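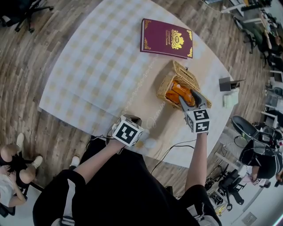

# How to take the night bus from Marchuk to Narnisstead

Buy the ticket one day before, at the Zama office behind the market in Marchuk. They accept only cash. Bring your passport, the clerk writes its number by hand.

1. Ask for a seat on the left side, near the front. The road has more than 200 curves and the back moves a lot.
2. Put the big bag under the bus and keep the paper tag. Without the tag they will not return the bag.
3. Carry a warm jacket inside with you — the heating stops after Hunness.
4. In Hunness the bus waits 37 minutes. The toilet is across the yard, and you need coins.

You arrive before sunrise. The waiting room at Narnisstead is open all night, so you can sit there until the first city bus, number 91.

In December the pass can close for snow. My friend Nyokabi Rotich waited three days in Hunness, so please keep some free time in your plan.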